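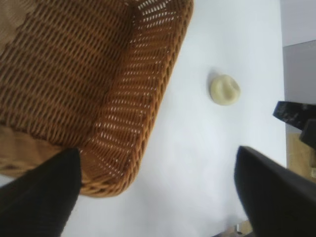
**Callow letters go online, all 264 of them**

The Requena Historical Society has put the complete letters of Olga Rivas on its website, and they are a joy to read! Rivas served as mayor of Callow for 11 years in the late 1800s and seems to have written to everyone: governors, railroad men, her sister in Villera, even the fellow who beat her in her last election (she wished him luck and told him which stairs at town hall were rotten).

Until May, anyone who wanted to see the letters had to make an appointment and read them in person. Now there are 1197 scanned pages, each with a typed transcript next to it -- a huge help, as Rivas wrote fast and crossed her lines to save paper.

Historian Karlijn Kramer spent four winters on the transcripts and still has favorites. "Read the water letters first," she said. "She fought the Drustier Land Company for a public well for three years, and she never once lost her temper on paper. I would have."

The well fight takes up 200 pages and includes drafts Rivas never sent, with whole paragraphs struck out and started over. One gets through five versions of its opening sentence.

The site can be searched by date, place or the name of the person she was writing to. Kramer will give a free talk on the collection at the Callow library on Aug 3, 2026, at 7 p.m., and plans to read several of the letters aloud. Seats are first come, first served.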